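I have strong feelings about soft bags, and I've been holding them in since March, so get comfortable.

My position is simple. The plain cream-colored fabric duffel - no frame, no wheels, no shell - is the best piece of luggage most of us will ever own, and we've been talked out of it by people who sell suitcases. I own a hard case too. It's a Bullum, it was on sale, and it lives under the bed where it takes up exactly as much room empty as it does full. Think about that for a second! You go away maybe four times a year and the rest of the time you're storing a box of air.

A duffel folds up and goes on a shelf behind the towels. It fits in the footwell of the car. It goes on top of somebody else's luggage without a fight, and on the bus to Drerkley (which has a rack made for loaves of bread, as far as I can tell) it's the only thing that goes up there at all.

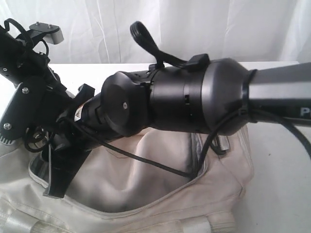 Now, the packing. People complain that you can't organize a soft bag, and I think they're packing it like a suitcase. Stop laying things flat. Open the mouth as wide as it goes, set the bag on a table at waist height, and put your arm right down into it. Shoes along the bottom, heels to the ends. Then jeans, rolled. Then anything with a bit of spring to it, like sweaters, pushed into the corners with your fist. Shirts last. You fill it the way you'd fill a pillow, and you keep pushing until it stands up by itself.

And yes, the color. I get more grief for recommending off-white than for anything else I say. It shows dirt, sure. So does a white sneaker, and people manage. What I like is being able to find it, in a dark closet or a pile of everyone's black bags at six in the morning. I also like that it gets a little marked up over the years.
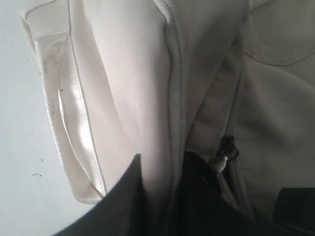
Selina Wieser wrote in to say that this is all very romantic until you try to get a grease mark out of a strap. She went through a whole bottle of Paulík soap on hers one Tuesday and ended up with a bigger, paler mark. Her view is that pale fabric is for people who take taxis, and that a bag should be navy or brown and that's the end of it.

Fair enough, Selina, and I've lost that fight with a strap myself. But a navy bag has the same grease on it, you just don't see it, and I'd like to know what I'm resting on my good coat.

Where I do give ground is on weight. A duffel with 41 pounds of stuff in it is miserable on one shoulder, and the walk from the station in Grutside has 53 steps in it (I counted, out of spite). My limit now is whatever I can lift with one hand while holding a coffee in the other.

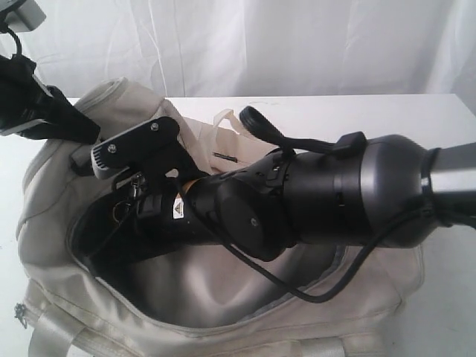

The other thing I'd change is how we unpack. I used to tip the whole bag out on the bed and then sleep next to the heap for three days. Now I take things out one at a time, from the top, and each one goes straight to the closet or the wash. Then I turn the bag inside out, shake it over the tub, and hang it by a handle overnight. The Bullum stays under the bed, and if you'd like it, come and get it.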